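The arm has been living in my corner of the shared workshop since March, and the gripper is finally at the stage where I'm happy to write it up. I called the build Felska, mostly because every folder needed a name.

It started as a belt-driven kit arm from Bratport. I kept the main links and threw out the gripper, which had two thin jaws that flexed under anything heavier than a marker. The new fingers are black, chunkier, and bolted straight to the carriage. Zlata Zakharchenko helped me square up the rails, and that took most of an evening. Parts for the rebuild came to $279, not counting the camera at the wrist, which I already had.

Phones are my test object at the moment. They're flat, slippery and the wrong shape for a lazy grip - a good way to find out where the fingers are off. The dark screens also throw the ceiling lights straight back at the camera, so I've been changing the exposure a lot.
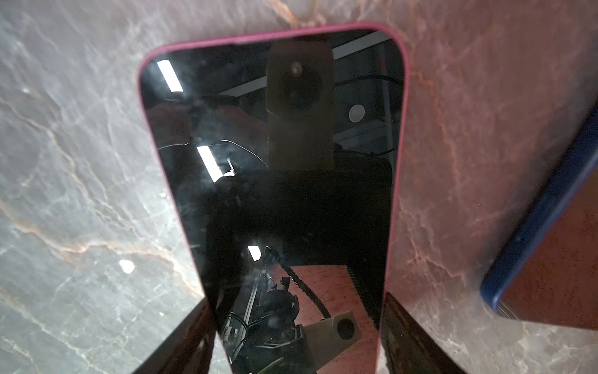 The phone with the pink edge, between the fingers in both.
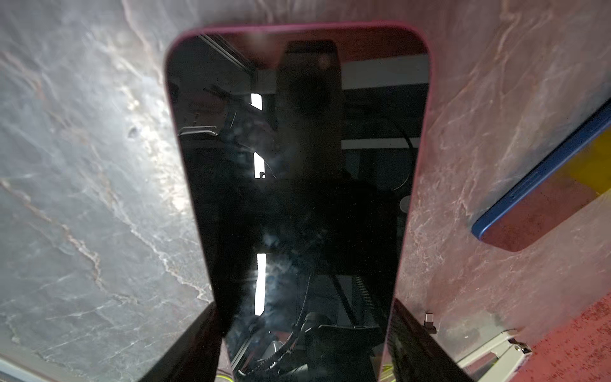
How do you stop the fingers from squeezing too hard?

I limit the motor current in software and let the fingers stall against the object. It took 11 tries to find a value that holds without creeping, and I check it again whenever I change the belt tension.

Next job is the wiring. The cable to the wrist is too short at full reach, and I want a proper strain relief on it before I run anything longer. I've also ordered softer pads from Vogler in 3 mm, and I'll post the mounting dimensions once they're on.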